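Subject: Re: [clerkdale-bakers] Gummy line at the bottom of rye loaves
Date: October 30, 2026

Hi all,

Catching up on the rye thread. I read all of it last night and I want to answer the gummy line question, then a few of the smaller ones that got lost after everyone started on caraway.

I have been making the same rye most weeks since August, when Fanalo started carrying the Hyvönen flour in the bigger bags. It is a coarser grind than what I used before and the first few loaves were bad. Two of them had the same dense wet strip along the bottom that people have been writing in about. I changed a couple of things one at a time and it went away, so I have some idea what did it in my kitchen. Yours may differ.

What I do now, for one loaf:

The night before, I mix 100 grams of ripe starter with half of the rye flour and enough lukewarm water to make a thick paste. It gets covered and left on the counter for 16 hours. I used to stop when I got up, and that was too early for this flour. It should smell sour and a little like apples, and the top should be cracked and just beginning to sink.

Then the rest of the rye goes in, plus one cup of bread flour, the salt, a spoonful of molasses and the seeds if I am using them. I don't knead it. I stir it with a heavy spoon until there are no dry spots and scrape it straight into a greased 9-inch loaf pan. Wet hands to smooth the top. It rises until small holes show on the surface, and then it bakes.

The pan matters more than I thought. I had been using a glass one, and I switched to the Ralenness metal pan with the folded corners. The bottom crust is much better with metal. I also moved the rack down one notch. Between those two changes the strip got a lot thinner, but it wasn't gone until I started baking the loaf longer. I now leave it in until I think it is overdone, turn it out of the pan, and put it back on the bare rack for a few more minutes.

The other half is waiting. Rye cut the same day will be gummy no matter how well it is baked. Mine sits wrapped in a dish towel until the next day, and a second day is better still.

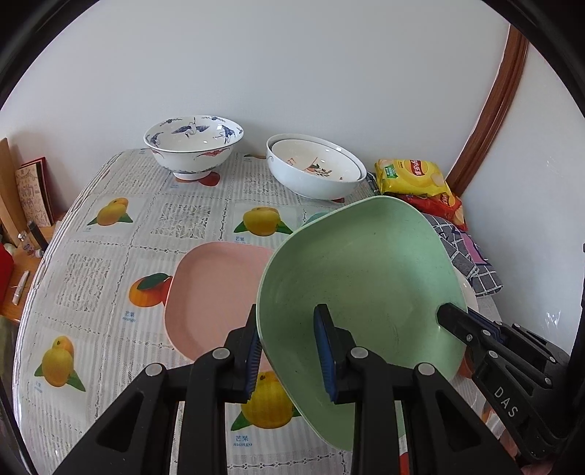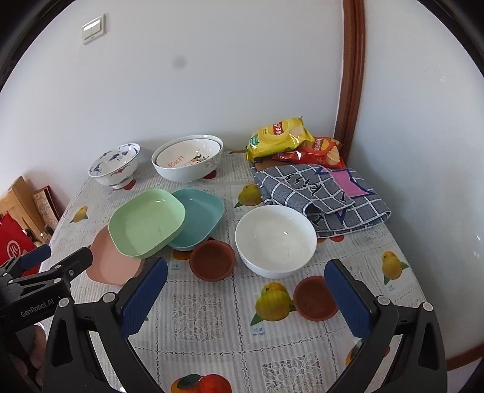

Lwazi Potgieter wrote:

> I don't think the pan is the main thing. I have baked rye in glass,
> in metal and in an old coffee can, and I got the gummy line in all
> of them whenever my starter was weak. When I fed it twice the day
> before, no line. Same flour, same oven.
>
> Also, how much water are people using? Every recipe I find gives it
> in cups, and a cup of coarse rye can weigh almost anything depending
> on how you scoop it. I would guess half the trouble on this list is
> too much water.
>
> Last thing, has anyone tried adding old bread to the dough? My
> grandmother soaked the ends of the last loaf and mixed them in. I
> have never gotten it to work. It comes out heavy and it goes moldy
> fast.

Lwazi, I agree on the starter. I should have said that mine gets fed the morning of the same day, so by evening it is fairly lively. If I skip that, the loaf is flatter and the crumb sticks to the knife. So it may be that the long rest is doing the same job for me as your second feeding does for you. I haven't tested one without the other. If somebody has the patience to bake the two side by side I would like to hear about it.

On the water, I weigh it. I know some people here don't own a scale, and in that case I would go by feel - the dough should hold a track when you drag the spoon through it, and the track should close slowly. If it closes right away there is too much water. If it doesn't close at all, add a splash. The Hyvönen flour keeps drinking for a while after it is mixed, so wait a few minutes before deciding.

Old bread does work, but use less than you think. I do one thick slice for a loaf, crusts off, soaked in hot water and squeezed out hard. It has to be rye. I tried it with the end of a white sandwich loaf and got a sort of pudding. Toasting the slice dark before soaking helps the flavor quite a bit. As for mold, I haven't had that, but we eat it quickly, and a loaf has never lasted more than seven days here. After the third day I slice what is left and freeze it.

For whoever asked about halving the recipe - the small loaf bakes faster, but not in half the time. Start checking when the top is well browned and stick a skewer in. A little stickiness on the skewer is normal with rye. Wet paste is not.

And to the person who wanted to leave out the molasses, go ahead. It is mostly there for color. Honey is fine too, though the crust will darken sooner and you may want foil over it.

I still have not found a good answer for the top cracking down one side. Mine always cracks on the side toward the back of the oven. I have tried turning the pan partway through and it cracked on both sides. If anyone has fixed that, please post.

Marlene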